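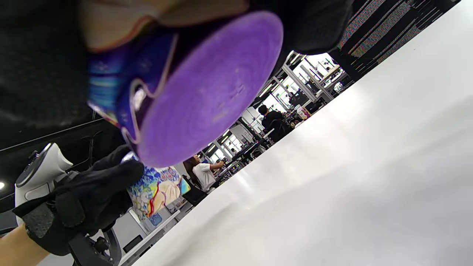 Right, I've finally read the whole of that scalp care market report everyone in my corner keeps quoting. All 158 pages. Took me most of the evening and two pots of tea, so you lot are getting a thread.

1/ For anyone new here: I buy haircare for a small group of independent chemists. Shampoo, serums, the little bottles with droppers. I'm not an analyst and I skipped the appendix on methodology (sorry).

2/ Headline is that scalp serums are growing faster than any other bit of haircare. Fine, I believe that. My shelves say the same. Five years ago I had one brand, stuck next to the nit combs.

3/ What bugs me is how they get there. The consumer survey had 1001 people in it, which sounds decent, and then you find out that only 153 of them had bought a scalp serum in the last year. Every chart in chapter four hangs off those 153!

4/ And then they split that lot by age AND by region. So the bar for "over 55s in the north" could be, what, six people? Could be somebody's aunties.

5/ Ostard comes out as the leader, no surprise there. Their peppermint one walks off the shelf and I can't keep the refill pouches in. The report puts it down to "brand equity". I put it down to the pump not clogging.

6/ Astomitz gets a whole section as the one to watch. Hmm. We stocked them from December and I had to mark half of it down by spring. Lovely smell, horrible cap. Maybe it does better online, where you can't try to open it first.

7/ Hinia gets two lines and I think that's just wrong. Cheap, plain, fragrance free, and people come back for it again and again. Repeat buyers don't make exciting graphs I suppose.

8/ Someone's going to ask about price so: the full thing was almost 3000 euros. I did NOT pay that. One of our wholesalers has a licence and let me read it on their login, which timed out every twenty minutes and sent me back to the cover.

9/ Best bit by miles is the interview with Inmaculada Sepúlveda, who runs a salon supply business in Lund. She says her customers ask about itching long before they ask about thinning, and most of the adverts have it the other way round. Yes!! Same at our counters, every single day.

10/ She also talks about hard water, and how people blame the shampoo when they've just moved house. I'd have read forty pages of her and binned the chapter on "synergistic opportunities".

11/ Things I'm changing after reading it: more fragrance free, fewer gift sets, and I'm moving the serums up to eye level with the ordinary shampoo. I'm leaving Ostard where it is because people find it anyway.

12/ Things I'm not changing: my mind about caps.

13/ Oh and the forecast runs ten years out, to one decimal place. I can't forecast dry shampoo for a bank holiday.

14/ If you've read it and think I've been unfair on chapter four, tell me, I might well have missed a footnote. Page 71 onwards got a bit blurry after the second pot.

15/ Edit as three of you have asked already: no, I can't send you the PDF, it was only ever on their screen. Ask your wholesaler, a couple of the bigger ones seem to have it.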